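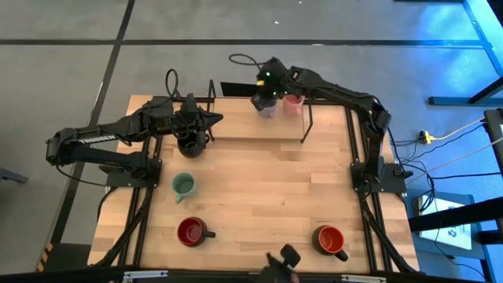
How Does a Mug Get Made?

Learning pages from the Skivitz Museum of Clay and Glass
For readers aged 8 to 11

Most homes have at least one mug in the kitchen. People drink cocoa from mugs, keep pencils in them and sometimes grow small plants in them. Many mugs are made of clay, which is a kind of very fine, sticky earth. This page explains how clay becomes something that can hold a drink.

Where does clay come from?

Clay begins as rock. Over thousands of years, rain, ice and wind wear the rock down into tiny grains. Rivers carry the grains away and drop them in quiet places, such as the bottom of a lake. Layer after layer builds up. At Urnby, where the museum's own clay is dug, the clay lies under a field. It is gray when it comes out of the ground and turns orange when it is baked.

Clay from the ground is full of roots and pebbles. Workers mix it with water and pour it through a sieve. They then press the air out of it. A bubble trapped inside can spoil a pot later on.

Shaping the clay

There are several ways to shape a mug.

Throwing. The potter puts a ball of clay on a spinning wheel and pushes a thumb into the middle. The walls are pulled up slowly between the fingers. It takes a lot of practice to keep the clay in the center.

Coiling. The potter rolls clay into long ropes and winds them around to build a wall. People made pots this way long before the wheel was invented.

Slip casting. Slip is clay mixed with enough water to pour like cream. It is poured into a plaster mold. The plaster soaks up water, and a firm layer of clay forms against the inside. The rest is tipped out. The workshop at Stosta casts 300 mugs in a day using this method.

The handle is often made separately. Both parts are scratched where they will meet, and a little slip is used as glue. 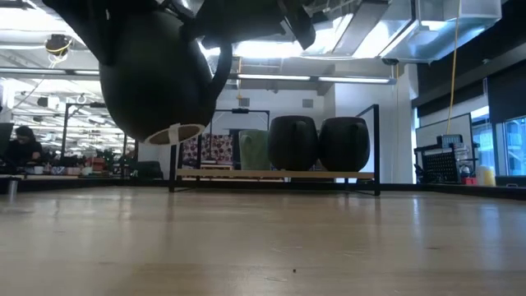

A black mug turned upside down, showing the pale ring at its base.

The ring on the bottom

Turn a mug over when it is empty and look underneath. Many mugs stand on a raised ring, called a foot. The foot helps the mug stand steady, even if the table is slightly bumpy. On some mugs the foot feels rougher than the sides. This is because it has no glaze on it.

Into the kiln

A kiln is a very hot oven for clay. The mug must dry first, and this can take around 5 days. The first firing makes the clay hard, but water can still soak into many kinds of clay at this stage.

Next comes the glaze – a mixture of water, ground minerals and colors. In the second firing the glaze melts and becomes a thin coat of glass. Melted glaze is sticky. If it ran under the foot, the mug would be stuck to the kiln shelf when it cooled.

Words to know

Foot: the ring or base that a pot stands on
Glaze: a glassy coating
Kiln: an oven for firing clay
Slip: clay mixed with water until it is runny

Visiting the museum

School groups may handle clay in the Bayram Room, which has its own small kiln. Each session lasts two hours. Aprons are provided. Finished pots are ready for collection four weeks later.

Page last reviewed: 22 February 2021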